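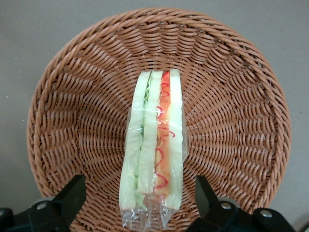
Is 90 minutes enough between the train at Garedard and the Watstead night ferry?

Posted by tworucksacks, 4/12/18

We're off in May, my mother and I, and I've managed to book the whole thing back to front. The ferry from Watstead is paid for (Van den Broek, inside cabin, cheapest fare, no refund if the sky falls in). The train gets us into Garedard 90 minutes before the boat sails. Between the two there's a bus, which the timetable describes as "connecting", without saying what to.

The ferry people say check-in closes before departure but the confirmation email doesn't say how long before. The Vivport app says "allow sufficient time", so thank you, Vivport.

Do we risk it, or get the earlier train and sit in Garedard all afternoon? My mother walks perfectly well but won't be hurried, and has told me so in advance. We'll have one big case and two rucksacks. Also, is there any food on board, or should we bring our own?

Jolien Hoekstra

I've done this crossing more often than I'd like, and I would take the earlier train.

On paper your plan works. The bus takes 35 minutes, and check-in for foot passengers shuts 45 minutes before sailing. That leaves you ten minutes for getting off the train, finding the stop and my favourite part, which is the driver finishing his sandwich. If the train is late the bus doesn't wait. It's run by a different company and I don't believe they are on speaking terms.

The stop isn't outside the main entrance, whatever the app shows you. Go through the underpass, come up on the side with the bicycle racks, and look for stand 5. Stand 2 also has Watstead written on it, but that one goes to the village, a long wet walk from the terminal. I have done the walk. I was younger then and had a smaller case.

Garedard itself is fine for an afternoon. There's a left luggage office (shuts at 7, they mean it), a decent park by the canal, and a museum of locks that is better than it sounds, though it would have to be.

Food on board: there's a self-service place that opens after sailing, with a queue that starts before it. The soup is all right. Breakfast is dear and comes with a great deal of cheese. I'd have a proper meal in town and take some fruit and rolls for the morning. There is a kettle in the corridor by the cabins on the lower deck, but bring your own cups.

If your mother is a light sleeper, ask at the desk for a cabin away from the car deck doors. They can usually move you if the boat's not full, and they seem quite pleased to be asked something that isn't about the wifi.
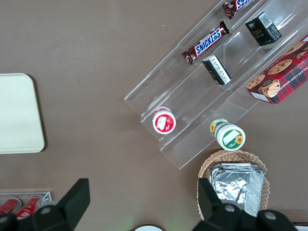 Ruben Dijkstra

did it in 80 mins last year with a bike, no problem. just run

tworucksacks

Thank you both. I read Ruben's answer out to my mother and we are getting the earlier train. Jolien, is the lock museum canal locks or door locks?

Jolien Hoekstra

Door. There is one canal one, in the car park.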